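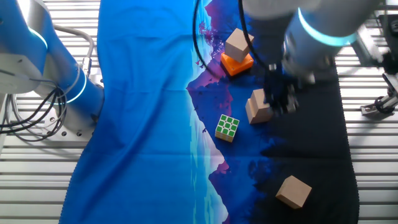 How to write a complaint to your bank and keep a proper file of it

By Bushra Rizvi
October 24, 2019

A few years ago I noticed a charge on my statement that I couldn't place, and then another one underneath it, and by the time I had gone back through the old statements (with a pot of tea and a rather bad temper) I had found £426 that I felt my bank owed me. I won't go through the whole saga. I did get most of it back, and since then I seem to have become the person in Codow that people ring when they've had a stiff letter from a bank and don't know what to do next.

So I've finally written it all down, in the order I'd do it myself. It's meant for ordinary complaints about ordinary accounts: fees you didn't agree to, a payment that went to the wrong place, a card that was stopped while you were away, a closed account with your money still in it. I'm not a solicitor, and if there's a very large sum at stake, or somebody is already threatening you with court, please do go and sit down with one.

Before you ring anybody

Get your papers together first. I know how tempting it is to pick up the phone while you're still cross, but you'll only be asked for dates and amounts, and you'll feel flustered when you can't find them.

You'll want the statements that show the problem, any letters or emails from the bank, and the terms that came with the account if you still have them. If you don't, most banks keep old terms on their websites somewhere, usually in a corner you'd never visit otherwise, and you can always ask for a copy of the ones that applied when you opened the account. Save your own copy of anything you read online, with the date on it. Pages change!

Then take one sheet of paper and write a timeline. Mine was 16 lines long. Each line had a date, what happened, and where I could find the proof of it, so something like "fee of £47 taken, statement page 2". I kept my feelings out of it completely, and I can't tell you how useful that dull little page was later on, when everybody wanted the story told from the beginning again.

Step 1. Work out what you are asking for

This sounds obvious and yet it's the bit most people leave out of their first letter. Do you want the money refunded? Do you want interest on it? Do you want a mark removed from your credit file, or a written apology, or simply an explanation? You're allowed to want several of these. Write them down in one or two sentences and keep them by you, and if you find yourself on the phone being offered something else, you can look at your sentences and see whether it's what you were after.

If you were put to some expense, say you paid for a taxi because your card had been stopped, or another company charged you for a bounced payment, add that up as well and find the receipts. A friend of mine had a standing order to a firm called Praria fail through no fault of hers, and Praria charged her for it, and she very nearly forgot to mention that in her complaint.

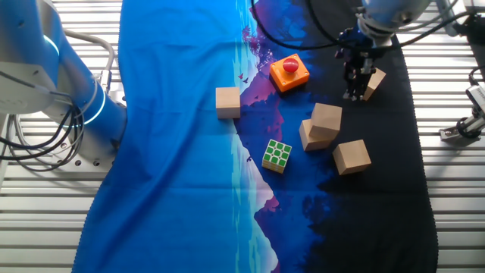
Do I have to complain in writing?
You can usually complain by phone, in a branch or in writing, and the bank should treat it as a complaint whichever you choose. I'd still follow up any conversation with a letter or email, so that your own words are on record.

Step 2. Write the letter

Look for the bank's complaints page and use the address given there. Put your name, your address, and enough of your account details for them to find you, and then put the word "Complaint" in a line by itself at the top. It stops your letter being handled as a general enquiry and getting a nice leaflet in return.

After that I'd keep to a single page if you possibly can. Say what happened, in date order. Say why you think it was wrong. Say what you'd like done. Tell them which documents you've enclosed, and send copies, never the originals.

My own opening went like this, and you're very welcome to borrow it:

"I am writing to complain about charges taken from the account named above. I did not agree to these charges and I do not believe the terms of the account allow them. I have set out the dates and amounts on the enclosed sheet. I would like the full sum refunded, with interest, and I would like you to explain in writing how the charges came to be made."

It's plain and a bit stiff, and I found I could write the rest much more calmly once I had that at the top. My first draft (nearly four pages, with underlining) went in the recycling, where it belonged.

Do mention anything that made the problem worse for you, such as illness or being left short for the rent. Banks are expected to take that sort of thing into account, but they can't if they've never been told. Be truthful about it and don't pad it out.

Step 3. Keep a log of every contact

Buy a cheap notebook or start a document on your computer, whichever you'll really use. Each time you speak to somebody, put down the date, the time, the name they gave, and what they said they would do. Ask for a complaint reference number early on and write it inside the front cover, and then put it on everything you send.

I'd also suggest reading back to the person what you've written before you hang up. "So you'll be sending me that by the end of next week, is that right?" It feels a little fussy the first time, and people are mostly quite nice about it.

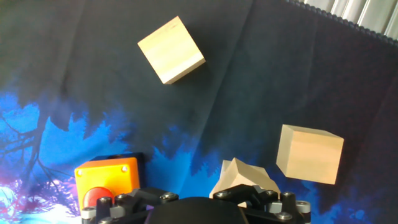
Wooden cubes and a dark printed fabric.

Step 4. Wait, but with a date in your diary

The bank has a set period to give you its answer, and the acknowledgement they send should tell you what that period is. Put the last day of it in your diary or on the kitchen calendar. You needn't chase every other day, though a short and polite email halfway through does no harm at all.

In the meantime carry on paying whatever you'd normally pay. Please don't stop a loan or card payment in protest, however much you feel like it, as that can cause you a second problem while you're still sorting out the first. If you can't afford the payment, that's a different matter, so tell the bank and ask what help there is.

You may get a phone call with an offer. There's no need to answer on the spot. I was offered a sum while standing in a queue at the butcher's, and I asked them to put it in an email, and then I read it slowly that evening with my two sentences from Step 1 next to me. Look for any wording that says the payment settles the whole matter, and be sure you're happy with that before you accept.

Step 5. Read the final response properly

At some point you should receive a letter called a final response. Read it once, put it away overnight, and read it again. Check whether they've dealt with each of your points or only the easy ones, and check the figures against your timeline.

The letter should also say whether you can take things to the ombudsman and how long you have to do so. Underline that deadline. People lose perfectly good complaints by putting the letter behind the clock and meaning to come back to it.
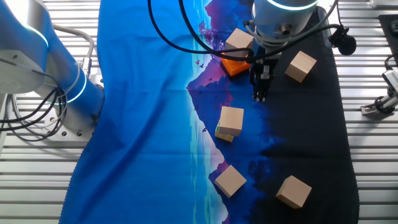 Printed mountain landscape with a scalloped border.

Step 6. Taking it further

The ombudsman service is free for people complaining about their own accounts, and you don't need a lawyer or a claims company to use it. You fill in a form, explain the complaint, and send your documents, and this is where your timeline and your log come into their own. Most of the form can be copied straight from them.

It can take a good while, so keep a copy of what you sent and let them know if you move house or change your email address. You'll normally hear an initial view from the person looking at your case, and either side can say they disagree and ask for a further decision.

Court is the other route, and it does suit some disputes. There are fees to pay and time limits of its own, so I'd get advice before choosing it. When I was dithering I paid for one short appointment at Usmani, the solicitors near the station, and came out with a page of notes and a much clearer head. An advice centre may be able to do the same for you without a bill.

A few odds and ends

If it's a joint account, say so in the first letter, and both sign it if you can.

If you're helping a parent or a neighbour, the bank will want their written permission before it talks to you. Send that with the complaint and you'll save yourself a fortnight of going back and forth.

If you think somebody has used your account without your knowledge, don't start with a letter at all. Ring the number on the back of your card straight away, and do the paperwork afterwards.

And hang on to the file once it's all over. Mine lives in a box file marked "Wollier", which is the name of the account the charges came from, and I've had to get it down from the shelf twice since.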